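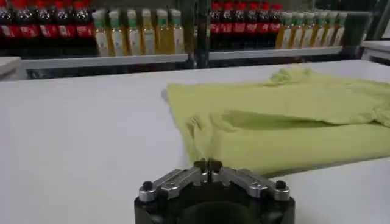
The Shirt Club

2022-07-28

Print this article | E-mail this article

Reading time: 4 minutes

The summer robotics club at Lelbridge College has one assignment, and it is laundry. Students have spent most of July teaching a pair of robot arms to fold a T-shirt.

The shirt starts out on a white table, dropped any way it falls. The arms have to find the edges, pull the fabric flat and fold it. A person does this while watching television. The club has been at it for seven weeks.

"People walk in and expect it to be finished," said Selorm Nyarko, a second-year student who runs the evening sessions. "They watch for a while and then they ask when it's going to do the fold. I tell them we're still working on the sleeve."

The project is the club's entry for the Michalík Prize, a student contest held each fall in Troterthorpe. Teams get a garment they haven't handled before and a fixed amount of time. Last year Lelbridge entered with a block-stacking robot and placed near the bottom. The members voted for cloth this time, and several of them now say they regret it.

A block stays the same shape when you pick it up. A shirt doesn't. Take hold of one corner and the rest slides, bunches or folds under itself, and the layer on top may not be the layer the robot wants. The fingers also have to close on enough fabric to hold it without picking up the layer below.

The arms learn from recorded runs. One student steers while another resets the shirt and keeps the log. Each run is saved with video from cameras near the grippers, then goes into a training program called Wastov, which former members wrote and current members complain about. The club wanted 3,000 runs before its first full test. It had 2,961 when a storage drive failed, and although the files were recovered, checking them took most of a week. 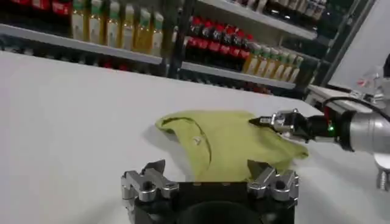
One arm pinches a fold of the shirt during work at the table.

The total now stands at 3,834. Of those, 456 have been set aside, mostly because the person steering changed their mind halfway through. Nyarko says those runs are worse than the ones where the shirt gets dropped. A drop followed by a good recovery can be useful. A long hesitation teaches the arms to hesitate.

The students argue over style. Some like to pull the shirt flat by the hem before doing anything else. Others go for the shoulders. For the first two weeks everyone steered as they liked, and the trained arms mixed the methods, starting one way and finishing another. The club settled on hem first after a long meeting. Two members still think it was the wrong choice.

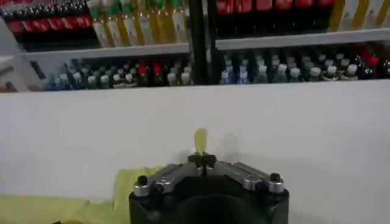 Steering takes practice, and new members are kept off the log until they can get through a run without stopping. Most need a few evenings. The hard part is judging depth, and beginners tend to close the fingers too early – just above the cloth instead of on it.

The latest test went better than the one before. The arms flattened the shirt on most tries and made the first fold on fewer. The second fold is still unreliable. Nyarko would like to have it working before classes start, when half the club will have less time and the room will have to be shared.

There is also the matter of other shirts. The contest garment could be any color or size, and nearly all the training so far has been done in yellow-green. A bag of donated clothes is waiting under the sign-in desk. The plan is to start on it next week, long sleeves last.

Comments (3)

marnie_k
My daughter was in this club two years ago and it was all wheels and line following then. Good luck in Troterthorpe.

R. Dolan
Shoulders first. I worked in a dry cleaner's for years and would not start with the hem.

tpw
Do they post the contest results anywhere? I looked last fall and couldn't find them.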